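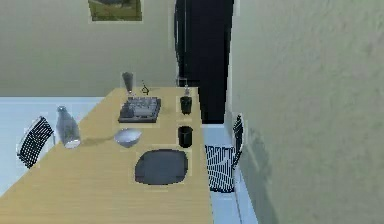

*Computer rendering of a dining table with a dark plate, a white bowl and a clear glass bottle.*

The **Karer Cup** is a yearly competition for wall and floor tilers, held in the town of Fulley. It is open to qualified tilers and to apprentices in their final year, who work in separate classes. The cup takes its name from the Karer tile works, whose former drying hall was the first place of the contest and is still used for the final.

## Background

Contests between tilers were known in the district before the Karer Cup, but they were mostly informal. Workers from different building sites met on a Saturday and laid the same area of floor, and the fastest finisher won. Quality was judged by the oldest tiler present, and his decision was often disputed for a long time afterwards.

The present competition was proposed by Hatice Baysal, a teacher of tiling at the Fulley building school. She had noticed that her apprentices trained for speed and neglected the preparation of the surface. In her first written rules, the time limit was the same for everybody and no points at all were given for finishing early. This rule was criticised by some employers, who found that speed is a part of the trade, and a small speed bonus was added later.

## Format

Each competitor receives a corner booth with two plastered walls and a concrete floor. The drawing is handed out on the morning of the contest, so that the pattern cannot be practised at home. It usually contains at least one curved line, one border with a change of direction, and a pipe opening which must be cut without breaking the tile.

Working time in the final is six hours. A break for lunch is compulsory and is not counted. Tilers may bring their own hand tools, but the wet saws are supplied by the organisers and are shared between neighbouring booths. Waiting for the saw is considered to be part of the task — a good competitor plans the cuts so that they can be made together.

### Regional rounds

Places in the final are given through regional rounds, which are smaller and last one half day. The tasks are flat, without the corner, and the pattern is known in advance. The winner of each round goes directly to Fulley. The remaining places are filled with the best second places, compared by their points.

## Judging

The highest possible score is 100 points. Judges work in pairs and do not know which competitor used which booth, as the competitors must leave the hall before the marking begins. Points are given for:

- flatness, measured with a straight edge
- plumb and level
- width and regularity of the joints
- accuracy of the dimensions against the drawing
- cleanness of the grout and of the silicone line
- use of material

The last item was introduced by Marcus Benavides during his time as head judge. Every broken or wrongly cut tile is put in a box beside the booth, and the box is weighed at the end. A competitor who hides waste outside the box loses all points for this item.

When two competitors have the same score, the better result in flatness decides. If this is also equal, the judges compare the inside corner.

## Sponsors and materials

Tiles were given by Karer in the early years. After the works moved to another site, the company Hosia took over the supply of adhesive and grout, and tiles are now bought from several producers. Hosia also provides the prize in the apprentice class, a set of tools together with a paid training week. The main prize is a trophy and 800 in cash, an amount that has not been changed for many years and is regularly a subject of discussion.

The trophy was made by the metal workshop Hoxha. It shows a notched trowel standing on its handle. The names of the winners are engraved on the base, and a second base had to be added under the first one when there was no more room.

## Notable results

Mandla Dlamini was the first apprentice to reach a higher score than the winner of the main class in the same year. As the classes are separate, he could not receive the cup, but the case led to a new rule by which the apprentice winner has a guaranteed place in the main class of the following final.

Ka-ming Kao won the main class twice in a row. Her second victory is often shown in training courses because of the order in which she worked: she set the floor border first, let it rest while she was preparing the walls, and made nearly all of her cuts in one visit to the saw.

The best-attended final had 723 visitors, which was more than the drying hall could hold at one time. Since then, entry has been given in two groups, with the public area cleared at noon.

## Criticism

Some tilers have argued that the contest rewards small ceramic tiles and has little connection with present work, where large formats are common. Chia-jung Peng, a member of the judging group, proposed a separate task with large slabs carried by two people. A trial was held in August outside the main competition — it was well received, but the booths were too narrow for turning the slabs, and the task has not yet been taken into the rules.

## See also

- Notched trowel
- Tile adhesive
- Trade skills competition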